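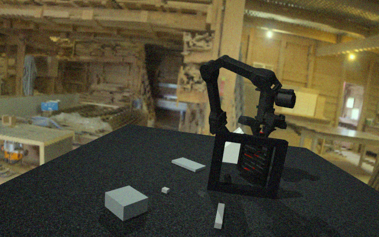 Last updated: May, 18:37

sim cell: gripper drifts off center after I reload the table

mleka
ok so the cell is the black table one, single arm, camera-looking thing at the wrist, gray blocks and bars. Scene is the workshop one. Every time I reload the table the gripper closes off to one side on the first pick. After that its fine-ish. Running the Zovia controller, step rate 2000, didnt touch anything else. Same on two machines. What do I check first

fahmy_a
check the tool offset. Zovia keeps it in the cell file AND the tool file and the cell file wins on reload. Bit us at Emside all last year

mleka
both say the same. looked twice

priednorm
post the finger values anyway. left and right separately, not the sum

mleka
left 18 right 23 at full open. huh

priednorm
well there you go. 5 apart. Should be the same number on both

fahmy_a
not neccessarily. Some grippers are set up lopsided on purpose so the fixed side lands on the part first. I would leave the fingers alone and look at the base frame

priednorm
on this one? no. its a plain parallel gripper, both fingers drive. If one reads short at full open the limit is wrong. Base frame would push every pick off, he said only the first

fahmy_a
he said "fine-ish"

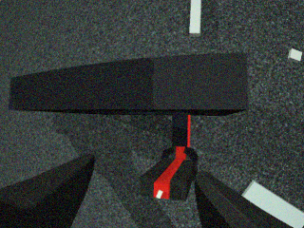
How do I reset the finger limits without losing the camera calibration?

Export the camera block first, then clear limits under Tool > Fingers and run the open/close cycle with nothing in the grip. Load the camera block back last. If you load it before the cycle it gets overwritten.

mleka
thx Mimoza. where does the export go, I get no file

mimoza_d
the project folder, not the cell folder. its hidden until you save the project once, dumb I know

armindof
jumping in, same cell at Baloyi. Do the cycle at slow speed. At full speed ours hit the stop and bounced and it saved the bounced value. Had to do the whole thing over

priednorm
slow is fine but it shouldnt matter if damping is set. What damping do you have

armindof
whatever it shipped with

priednorm
thats your bounce then

armindof
maybe. slow still works and takes one extra minute so I'm not going to argue about it

mleka
ok did it slow. Left and right match now. First pick after reload was centered, on the big cube anyway. Long bar still a bit off, tilts when it closes

fahmy_a
the bar is the base frame. Told you

priednorm
or the bar is just long and he's grabbing it away from the middle

mleka
could be either. gonna pull the outside camera back so I get the whole table plus some floor, then go through the picks again one at a time

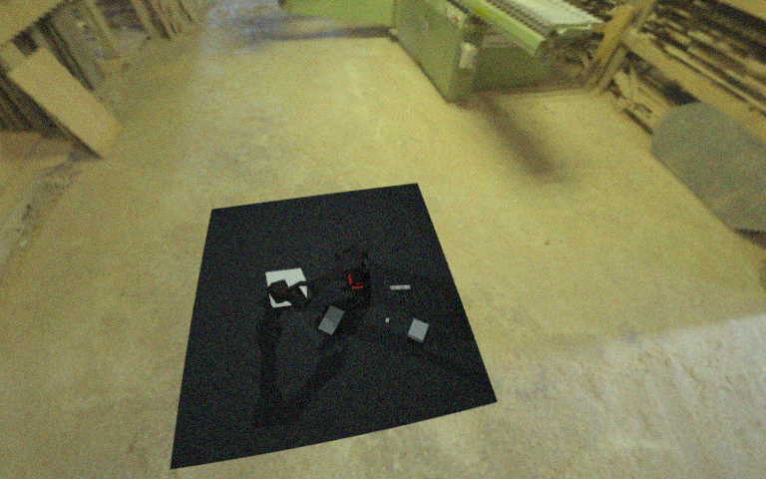
and I'll leave base frame as is for that so its only one change. If the bar tilts the same way every time I'll do Ashraf's thing next. Otherwise grip point

mimoza_d
write down the limits before you reload again. On the old Zitbridge build they went back to default if you closed without saving

mleka
on the newer one but ok, wrote them down

fahmy_a
when you get to the base frame, zero the rotation first and leave the height alone. People always do height and then wonder why the thin slab wont pick

priednorm
agree on that one at least

mleka
bar tilts same way 3 out of 3. doing base frame tonight, will post the numbers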